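Notebook, May, bench 2
Gripper and bin budget for the can picking cell

Spent the morning going through the quotes again before the order goes in. We have 3000 for this round, and that has to cover fingers, bins and the spare wrist camera. The Gretov finger set is 989 with the mounting plate. Wiven quoted the same style of finger without the plate and would not give a delivery date, so I am dropping them unless they write back.

If we take one Gretov set for each arm, that is two sets, 1978, leaving 1022. The camera has to come out of what is left. Bajpai still owes us a price on it. I asked for the cable as a separate line this time so we can see what we are paying for it.

Open question is bins. Cans in the white perforated bin end up at all angles, and the fingers have to cope with a big can on its side as well as a small one with the pull-tab lid up. A finger that closes well on one diameter is not much use to us. The Gretov set lists adjustable spacing. Need to check whether that means by hand with a hex key or from the controller. If it is by hand, we stay with one spacing per run and sort the cans by size first.
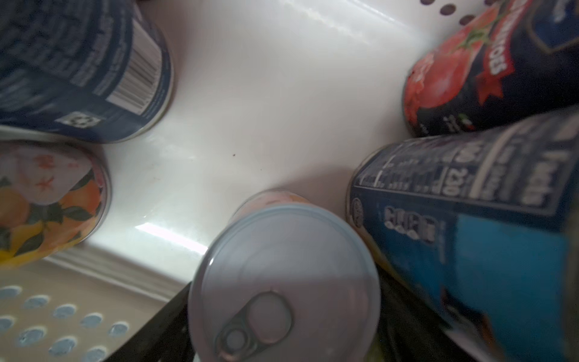 R. Gamthorpe

Glare is the other cost. Glossy white plastic throws light back at the wrist camera, and the curved part of the wall is bad for it. Options:

Matte liner for each bin. Cheap, needs cutting to fit, must not cover the vent holes.
Gray bins, same footprint. Have not found a supplier yet.
Diffuser on the bench light. We may have one in the store room.

Try the diffuser first. No money for bins until that is done.

Label blur at close range also needs a look before we pay for a better camera. Slow the approach, shorten the exposure, then compare. If the barcodes read after that, keep the present model and buy the same one as a spare.

To do:
Ask Gretov about spacing and lead time
Chase Bajpai for the camera price
Measure bin depth at all 3 stations
Hold the order until the first two are back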